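Spent this month rewriting the task planner for our two-arm kitchen bench. Short thread on what changed and what still annoys me.

The old planner held one fixed list of steps. If the oven door was already open, it tried to open it again. Floarea Roman asked me why, and I didn't have a good answer.

Now each step has a check before it runs: door state, what's on the rack, what's still on the table. The checks read from all the cameras — fixed and wrist — and a wrist view can overrule the fixed one. 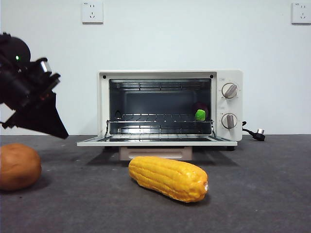
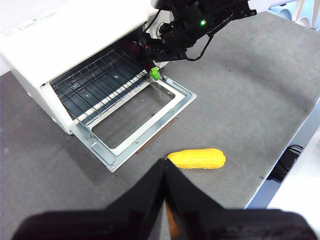
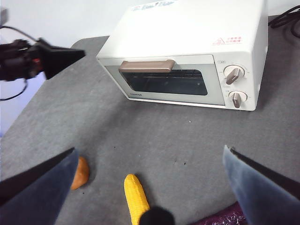
Door state was the easy part. We trained a small classifier on 1183 labelled stills and it runs before every motion near the oven.

Rack contents are harder. Dark items in a dark cavity give poor masks, so the planner now keeps an "unsure" value and asks for a second view. It costs time but I prefer it to a guess.

The arms used to plan separately and wait on a lock. Mayu Kamata moved them into one joint planner, with a timeout of 8 seconds. Most of my old retry code has gone.

Still open: hand-eye calibration drifts between sessions, and the log viewer can't line up more than two camera streams. Vaughn Thibodeaux has a branch for the viewer — I'll review it in March.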